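Häufige Fragen zum Falten und Zusammenlegen

Stand: 26. Februar 2024

Warum hat ein Wäscheservice eine FAQ zum Falten?
Weil uns mehr Leute nach Ärmeln fragen als nach Preisen. Die Preise stehen bei Vanside auf der Startseite, die Ärmel stehen nirgends.

Wie legen Sie T-Shirts zusammen?
Ausbreiten, der Länge nach umschlagen, Kanten glattziehen, dann von unten nach oben in Drittel. Wer zuerst quer faltet, bekommt ein Kissen. Auch schön, passt aber nicht ins Regal.

Muss der Ärmel nach innen?
Ja. Er möchte nicht, das wissen wir.

Welche Unterlage ist die richtige?
Ein glatter, heller Tisch, auf dem das Teil in ganzer Länge Platz hat. Das Bett geht auch, gibt aber in der Mitte nach - und mit ihm jede gerade Kante. Bügelbretter sind zum Bügeln da.

Woran erkenne ich, dass der Stoff gerade liegt?
An der langen Naht oder Falzlinie. Ziehen Sie an beiden Enden gleichzeitig, mit wenig Kraft. Kleine Knitter dürfen bleiben, eine verdrehte Naht nicht.

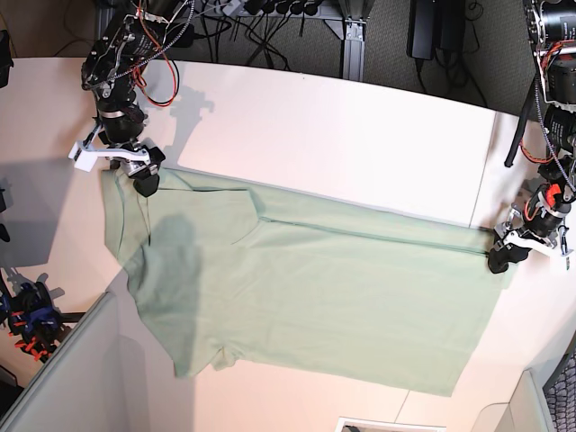
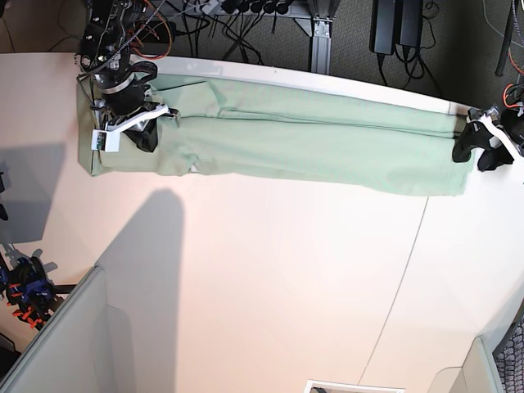
Hellgrüner Stoff, der Länge nach ausgerichtet und an beiden Enden gehalten.

Und wenn eine Seite breiter ist als die andere?
Das ist bei Kleidung häufig so. Richten Sie sich nach der oberen Kante und lassen Sie die untere machen, was sie will. Nach dem nächsten Umschlag sieht man sie ohnehin nicht mehr.

Meine Shirts sehen nach 2 Tagen im Schrank wieder zerknittert aus.
Vermutlich liegt zu viel darauf. Im Modell Skuria stapeln wir höchstens bis zur Markierung an der Rückwand. Die Markierung ist ein Vorschlag, den viele Kunden mit Humor nehmen.

Falten Sie auch Spannbettlaken?
Im Paket Rai ja, im Paket Tolton nicht. Der Aufpreis hat mit der Arbeitszeit zu tun und ein wenig mit der Stimmung im Team.

Wie lange kann ich ein Teil reklamieren?
72 Stunden nach Abholung. Danach gehen wir davon aus, dass der Inhalt der Tasche bereits über einem Stuhl hängt.

Kann ich Socken mitgeben?
Gern, möglichst paarweise. Für Einzelsocken gibt es einen Korb am Eingang, bitte gelegentlich hineinsehen.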